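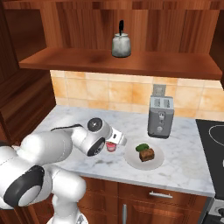

4.3 Deciding which step the arm is in

We come now to the part of the system that took us the longest to get right, and that we would most like other groups to borrow from or argue with. The planner described in Section 4.1 hands the arm a list of steps in plain words, and the controller of Section 4.2 is quite good at carrying out any one of them when it is told which one to carry out. Between the two sits a small piece of software that has to look at the kitchen and say where in the list we are. We call this piece Jodetti, and although it is the smallest of our modules in terms of code, it is the one whose mistakes are the most visible to a person watching.

In our first version the job was done with a clock. Each step in the list had a time allowance, and when the allowance ran out the next step began. This is a perfectly reasonable way to start a project, and we would do it again, but it has the weakness one would expect. If the arm takes a little longer than usual to line itself up over a cup, the clock moves on without it, and the controller is asked to lift something it hasn't yet taken hold of. In the Sarnach kitchen, where a single job may send the arm from the counter top to the shelf and back again, such slips add up quickly.

Jodetti replaces the clock with a judgement made from the camera views and the joint readings. At each tick it takes the latest fixed view of the kitchen, the latest wrist view, the current joint angles and the opening of the gripper, and gives a score to every step in the list. The step with the highest score is passed to the controller, subject to a smoothing rule that we explain below. The pictures in Figure 4 are of the kind it works from, and they come from our evaluation runs with no touching up.

The fixed view is generous in what it shows. It takes in the marble counter, the tiled wall, the wooden shelf above, a good part of the lower cabinets and the near portion of the cooktop. It is the view a person would choose, and it is the one we go to first when we are trying to understand a failed run. Its trouble is that the arm stands between the camera and some of the kitchen. The left portion of the lower cabinets is partly blocked by the lower links in both of the fixed views we print, and when the arm is raised its upper links pass in front of the tiles and the lower edge of the shelf. A method that leaned on this view alone would be guessing about whatever happened to be behind the arm.

The wrist view has the opposite character. It knows very little about the kitchen as a whole, but what it does know, it knows up close. The gripper housing sits along the bottom of every wrist picture, with a finger at either side, so the network always has a steady point of reference for where the hand is. We did try masking the housing out, thinking that a large flat gray area could hardly be of use to anyone, and the scores became less steady when we did so. Our best explanation is that the network was using the fingers as a kind of ruler. We have left them in ever since, and we would gently suggest that others try it both ways before reaching for a mask. 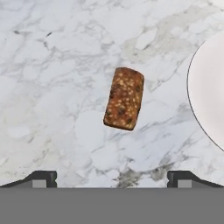 Combining the two views is done late. Each has its own encoder, the encoders share no weights, and their outputs are joined with the joint readings only in the last few layers. An earlier design mixed the views from the start and did a little better on the training layouts, but it fell off badly when we moved the dishes about. Joining late gave us something calmer. When one view is doubtful the other can carry the decision, and the share given to each is easy to plot, which has saved us a great deal of head-scratching.

Training used 2,000 simulated episodes, all made with our scripted controller in Sarnach, with the starting places of the loose objects drawn afresh for each episode. Labels came for free, as the script always knows which step it is on. We should be open about the fact that this makes the labels a little too tidy. The script changes step at one exact tick, whereas a person asked to mark the same moment would be content with anything close by. We therefore softened the labels near each change, spreading the weight across the two neighbouring steps over a window of 14 ticks. Narrower windows brought back the nervous flicking between steps that we describe next, and wider ones made the system slow to let go.

That flicking deserves a paragraph of its own. A score computed fresh at each tick will wobble, and near a change of step the wobble can be enough to swap the top two entries back and forth. The controller obeys each swap faithfully, and the arm shivers. Our remedy is plain. A new step must stay on top for a set number of ticks in a row before it is accepted, and going back to an earlier step asks for a longer stay than going forward. We didn't want to forbid going back altogether, as some published systems do, for the simple reason that things do get dropped. When the cup slips from the fingers, the right thing is to return to the reach and try again, and a system that can only move forward will carry an imaginary cup to its destination with great confidence.

Food gave us more trouble than dishes. A round white plate looks much the same from any side, and Jodetti learned it early. The baked items vary in colour, in shape and in the roughness of the top, and from the fixed camera they are small. From the wrist camera a seeded piece lying flat on the counter has a clear tilt, and the controller needs that tilt to turn the hand before closing it. It also lies on veined marble, and in early training the darker patches of veining drew more attention than they deserved. Changing the counter texture between episodes helped with this, as did showing the network bare counter on its own, with no food at all, so that it could learn what a vein looks like when it is only a vein.

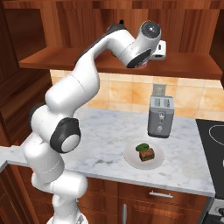 Reaching for the shelf is the step where the joint readings earn their keep. With the hand up near the front lip, a shelf reach and a shelf retreat can look nearly alike in any single picture, and the difference lies mostly in what the arm was doing a moment earlier. We give Jodetti a short history of joint angles to cover this case. We didn't give it a history of pictures. We tried, and the gain was small while the memory cost was large enough that the module no longer fit beside the planner on one machine. Readers with more generous hardware may well come to a different view.

Figure 4. Views from the Sarnach kitchen, in the order printed. First, fixed view: the gripper just above the small red cup, with the plate and the toaster farther to the right. Second, wrist view: a seeded baked piece on the marble and part of an empty plate. Third, fixed view: the gripper near the front lip of the shelf, with a slice-like item standing up from one slot of the toaster. The printed order isn't meant as an order in time.

The toaster raises one last point, about which facts belong to Jodetti and which belong to the planner. Whether something is standing in a slot is a fact about the kitchen, and the planner needs to know it. Whether the arm has finished putting it there is a fact about the step. For a while we let Jodetti answer both questions, and the result was a tangle in which a change to one list of steps would spoil the answers for another. The questions are now kept apart. Jodetti reports the step and its score, and a separate checker, which runs only when a step is reported as finished, reports on the objects. If the two disagree, the planner is told so and makes a new list.

For inspecting all of this we use Farouk, the viewer written at Jodmont for our earlier work on drawers, which draws the step scores as coloured bands beneath the two camera views. We went through 30 evaluation runs with it by hand, stopping at every change of step, and most of the adjustments reported in this section began with something one of us noticed in those bands. The settings we arrived at are used without further change in Section 5, including for the layouts that were held back from training.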